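Computer tower case

A computer tower case is an upright enclosure that holds the main parts of a desktop computer. It supports the motherboard, power supply, drives and expansion cards, and directs air over them. Most cases are made of sheet steel with a plastic front.

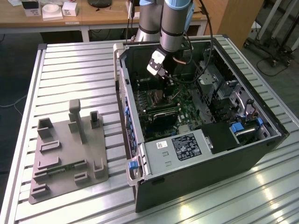

By Doaa Belhaj | Hardware section | Last revised in February

Layout

The motherboard is mounted on short threaded posts that keep its underside clear of the metal tray. Removing one side panel gives access to the board. Drive bays are usually at the front, and the power supply is at the top or bottom rear.

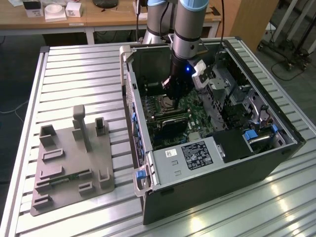 Expansion cards are held at the rear of the case by metal brackets, each fixed with a screw or a clip. Long cards put a bending load on the slot when the tower stands upright. With the tower on its side, as with the open one holding a black graphics card, the load runs straight down into the board. Memory modules are light and need only the latches on their slots.

Internal framing

Folded steel rails stiffen the shell and carry the drive bays. Edges within reach of the user are normally rolled or hemmed. Zinc coating is common on inner parts – paint is kept for outer surfaces, as bare contact points are needed for grounding.
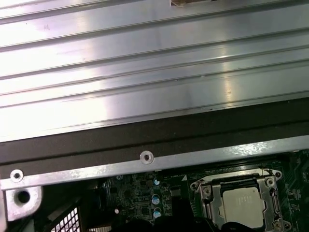 Tool-free designs

The Kamel case, built at Fokville from 2000, used sliding plastic latches in place of drive screws. The later Prulness model had the same latches and a 121 mm fan opening. Neither maker's latches fit the other's rails.

Service

Dust filters are cleaned every 30 to 40 days in workshops. Power is disconnected before a panel is removed.
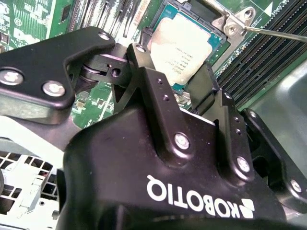

Robotiq gripper near a computer motherboard.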